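4. Star ratings and fit complaints in the Skedholm sample

4.1 Data

We took reviews from the Skedholm storefront, household section only, up to November. After removing duplicates and blank entries 2,610 reviews were left. Of these 1,284 had written text of more than one sentence, the rest were a star score and a word or two ("fine", "ok for price"). Short ones kept for the averages, dropped for the coding.

Coding was done by hand by both authors. Bronwyn McKinnon read the full set, Margaux Jacquet read a random 100 as a check. Where the two codings differed we talked it through and kept the stricter one. The codebook is adapted from Bhatt, with one category added (size or fit) and the delivery categories merged - they overlapped too much to be useful.

4.2 Size complaints pull the score down less than expected

A size complaint was coded whenever the buyer said the item was bigger, smaller, longer or shallower than they had thought. We found 274 of these. Most reviewers did not give one star. Typical pattern is three or four stars, a line of praise for how the thing looks, then the complaint. Returns hardly mentioned at all. Buyers seem to keep the item and find another use for it, or give it away.
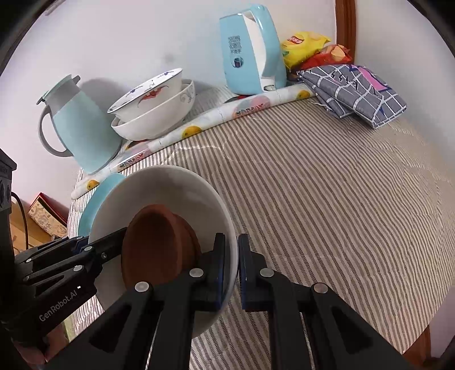
The exception is bedding and curtains, where a wrong length makes the item useless and the score drops straight to one or two. We treat these seperately from here on. Pooling them with the rest hides the effect in both directions, and earlier work using the Flatico reviews probably suffers from this, though the categories there are to broad to be sure.

4.3 Weighted and plain averages

The store shows a weighted score and does not publish the weights. We only have the plain mean. For most listings the two are close. For newer listings they drift apart, usually with the displayed score higher. Could be recency, could be the purchase check, we can't separate them with this data.

Figure 4. Household section, Skedholm sample.

Repeating the comparison on Lukomberg gave the same direction but a weaker gap. Fewer long reviews there, and many look translated, so the fit codes are less reliable. Results for that set are left out of the main tables.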